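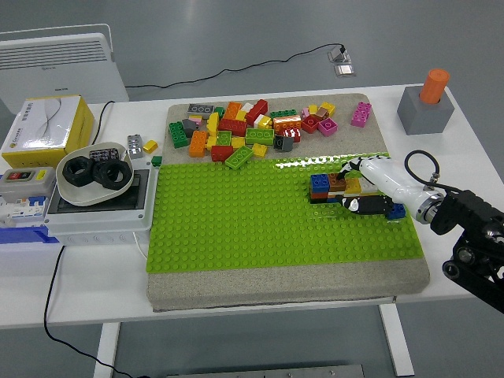 The arm down at the brick cluster on the green baseplate, with the loose pile along the back of the board.

News > Software > Planning and Control

Ondbridge opens up Rilter, the planner behind its brick-building arm

If you've been waiting to get your hands on Rilter, you can stop refreshing the page – Ondbridge put the planner out in September under an open license, and I've spent more evenings with it than I'd planned to. I went over to their shop on Sampaio Street as well, mostly so I could ask Marcelino Guimarães a pile of questions in person. He leads the planning work there and he's very patient with people who turn up with a notebook full of gripes.

First, what you get. Rilter takes a target build (a list of bricks with positions and which way they face), takes whatever the perception side says is lying on the board, and works out an order of picks and places plus the arm motions to go with it. The perception side is a separate package called Drurari, and it's out now too, under the same license. You can run Rilter with your own detector if you've got one. All it wants is a pose, a size, a color and a confidence for every brick, and it'll happily take a text file full of made-up poses while you're getting started, which is how I spent my first night with it.

Toy bricks look like a soft test until you try to write software for them. The pile is a mess by design. Bricks lie on their sides, stand on end, hide each other's studs and lean on their neighbors, and the small ones vanish behind the big ones. Then you have to go from that jumble to a plate where everything sits on a grid and close doesn't count. A brick that's a hair off will ride up on the studs and sit there crooked, and then whatever goes on top of it is crooked too.

So the big thing in this release is what Guimarães calls late commitment. Older builds of Rilter made the whole plan up front, picked every brick by name before the arm moved, and then fell over when something in the pile shifted. (And something in the pile always shifts – you pull one brick out and three others slide.) The new one plans the build order up front but leaves the choice of brick until the last moment. If it needs a red 2x4 and there are two in view, it scores both right before the pick, using how well the fingers can get around each one, how sure Drurari is about the pose, and how much of the pile it's likely to disturb. It takes the winner and moves on.

"We kept making the planner smarter about the pile, and the pile kept changing," Guimarães told me. "At some point I said, fine, let's stop asking it to know things it can't know yet."

I like that a lot, and it shows up in the numbers. The release comes with a log of 2776 placements from their own cell, with joint states, camera frames, planner decisions and the result of each one. Of those, 1577 went through on the first plan with no replanning of any kind. The rest needed at least one second look. You might think that's a lot of second looks, and I said so, and he pointed out that a replan in the new version is cheap. The median in the log is 53 milliseconds. I went through the file at home with a little script and got the same figure, so good on them for publishing something that checks out.

What that number leaves out is the time spent looking. Drurari takes a fresh view after each pick, and that's the slow bit by a wide margin. If you want it faster you can tell it to look only when the planner's confidence drops under a set level. I tried the setting on recorded data and it seemed fine on tidy piles and pretty bad on deep ones. It's off by default, and I'd leave it off for now.

The second big change is in how the arm gets close to bricks that are already down. This is the part I'd have paid money for! Anybody who's built next to an existing cluster knows the trouble: the fingers are fatter than the gap, and a perfectly good plan for the brick will knock its neighbor loose on the way out. Rilter now plans the approach, the press and the retreat as one problem. Before this they were three, solved one after the other, and the retreat got whatever room was left over. Now the planner will turn a grip sideways, or even change the order of the build, if that's what it takes to get the fingers out again cleanly.

You can watch it think about this in the viewer, by the way. The viewer is a browser page that draws the plate, the bricks it believes in and the path it has in mind, and it grays out every grip it has ruled out and tells you the reason when you hover. "Retreat hits neighbor" is the one you'll see most. I got weirdly attached to that viewer. It's the best debugging tool I've used on a manipulation project in years, and I'd install the whole thing just for that page.

The press itself is force-controlled. The planner hands over a target pose and a force limit, the controller pushes down until either the force profile looks like a brick seating on studs or the limit is reached, and the result goes back up to the planner as one of seated, tilted, missing or unsure. Unsure is new. It used to have to pick one of the other three, and Guimarães says a good share of their old trouble came from the controller calling a tilted brick seated because it had no way to shrug. These days an unsure result gets you another look from the camera before anything goes on top.

Now the gripes, because I promised him I'd print them. The setup is rough. The calibration tool wants the baseplate flat, square to the arm's base and marked up in a config file by hand, stud by stud at the corners, and if you get one corner wrong it won't complain. It'll just be wrong, cheerfully, all day. I lost an evening to a swapped row and column. There's a check on the way, I'm told, and there's already an open ticket about it with a fair bit of grumbling under it (some of it mine).

The brick library is thin too. You get the plain 2x4 and 2x2 shapes and a handful of others, and anything with a slope or a print on it is on you. Printed bricks will confuse the color step in Drurari, at least they did on my desk, where a striped one came back as a different color each time I turned it. You can add a brick by hand with a small model file and a few pictures, and the docs for that are decent. I had a new one working in the time it took my dinner to go cold.

And then there's the driver side. Rilter talks to the arm through a small interface of its own, with adapters for the two arms Ondbridge uses in-house and a simulated one. If you have something else you'll be writing an adapter. It's a short file – position, velocity, force in, trajectory out – but you do need an arm that can give you a usable force reading at the wrist. If yours can't, the press step drops back to plain position control, and you're back to hoping.

I asked why they were giving the thing away at all. The answer was pretty practical. Ondbridge makes its money on installs and support for small assembly cells, and the planner has been sitting in the middle of every one of those jobs as a thing customers couldn't see into. Guimarães said the customers who did get a look at the source ended up filing better bug reports than his own team did. So now everybody gets a look. The paid side carries on, with the safety layer and the line-side tools staying closed.

There's a set of 70 target builds in the download as well, from a single brick on an empty plate up to overhanging stuff that I wouldn't want to do by hand. They're sorted by how many bricks go down and how tight the gaps are, and there's a scoring script so you can compare your changes to the stock planner. I'd love to see other groups post results on those. Mine are nothing to brag about: I've only run them in simulation, and the hardest ones still send my laptop's fan into a panic.

If you want to try it, start with the simulated arm and the text-file poses, get a build going, and then swap in Drurari with the recorded camera frames. Save the real hardware for last. Read the page on calibration twice before you do, and check your rows and columns! The install wants Linux and a fairly recent Python, and the planner core builds from C++ if you'd like to poke at the search itself.

Next on their list is handling bricks that need to be flipped before they can go down. At the moment Rilter will pass over a brick lying the wrong way up if there's a better one to grab, and if there isn't, it stops and asks. Guimarães has a branch going where the arm sets the brick on an open bit of the board, lets go and comes at it again from another side. It isn't in the release, but the branch is public, and I've already got it checked out for the weekend.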